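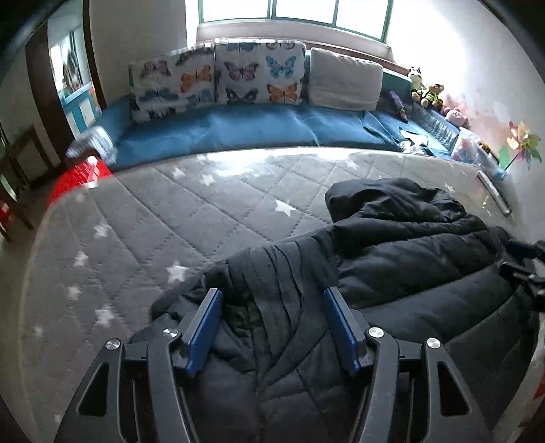
Puffer dumped on the star mattress, window bench behind.

Hurkcombe star mattress, two months in
Filed under: Kids' Rooms / Beds & Bedding / Tried at Home
4 min read

Quick one, I have a school pickup coming. People keep asking about the gray mattress with the white stars, so. We've had it since the middle of winter, it lives in the playroom by the window bench, and it gets used for everything except the thing I bought it for.

Bought it as a guest mattress. My sister's two come over a lot and the old foam thing had gone flat in the middle. Paid 398 from a small shop called Sala, delivery on top, old one not taken away (ask first, I didn't). There was a fancier one from Erano that I nearly went for, but the cover was plain white. Plain white in a house with kids. No.

Looks first. Light gray, diamond quilting, white stars in different sizes. Nicer than the listing, which made the gray look kind of blue. Goes fine with our blue bench and doesn't fight with the butterfly cushions, and those fight with most things. The stars are printed on. Ours haven't cracked or faded so far and that window gets a lot of sun, but two months is two months. Ask me again next year.

Comfort. I'm the wrong size to test it but I did sleep on it, two nights in February when I had a cold and got kicked out of my own bed. Firmer than I like. Hips okay, shoulder not great. I'm a side sleeper. My husband lay down "for a minute" and was out until dinner so take that how you want. The kids have no opinion at all, they would sleep on gravel.

The edge is where I'd knock points off. Sit right on the side to pull socks on and it squashes and you sort of slide. A kid won't notice. A grandparent will. My dad used the bench instead and he was right to.

Smell: yes, at first. Opened the windows and it was gone by the third day. It took most of an afternoon to puff up to full height, one corner slower then the rest. Don't put sheets on right away.

Now the cover, the thing I really wanted to talk about. Zips off on three sides. Zipper is decent, doesn't snag. But getting it back on is a two person job, and you will sweat. The quilting holds on to crumbs, they sit down in the stitch lines and the vacuum brush only gets most of them. Use the narrow nozzle. Washed it cool, hung it over the bathroom door, took more than a day to dry. No shrinking that I can tell. Juice came out. Green marker didn't, it just went paler, so one star now has a sort of halo.

What it is great for is dumping stuff on. Coats, mostly. Winter puffer thrown down, hood one way, sleeves all twisted up — and the fabric doesn't pill under zippers and buckles, which I was worried about. Our last quilted cover went fuzzy in a month from exactly that. I also fold laundry on it, wrap presents on it, and line up the plush animals there when the bench needs wiping. Cow, bear, pig, in that order, I've been told off for getting it wrong.

It does move. We have wood floors and the thing drifts away from the bench whenever anybody jumps. A rug pad fixed it, cheap one, cut to fit. The bottom of the cover should have some grip at this price, frankly.

Customer service, since somebody always asks. The first one came with a split seam near the zipper. Wrote to Sala, got an answer from a Valentin Thaler the same evening, new cover showed up a week later, kept the old one as a spare. No fuss, no form to print. That spare has turned out to be the best part of the whole deal and I'd buy a second cover on purpose now if they sold them seperately. They don't. They should.

Would I buy it again? For a playroom or a kid's bed yes. For a real guest room, grown ups, no, spend the extra or try the Frei one my neighbor has, thicker and a lot better at the edges. Close to 600 though, so.

Good: the stars, tough cover, zipper, the shop
Not so good: edge, slides around, crumbs in the quilting, cover is a pain to put back

Update March 13, 2026: marker halo still there. Tried the vinegar thing from the comments. Smelled like salad, did nothing.

Posted in Beds & Bedding | Site run by Afonso Esteves | Contact | © All rights reserved | Back to top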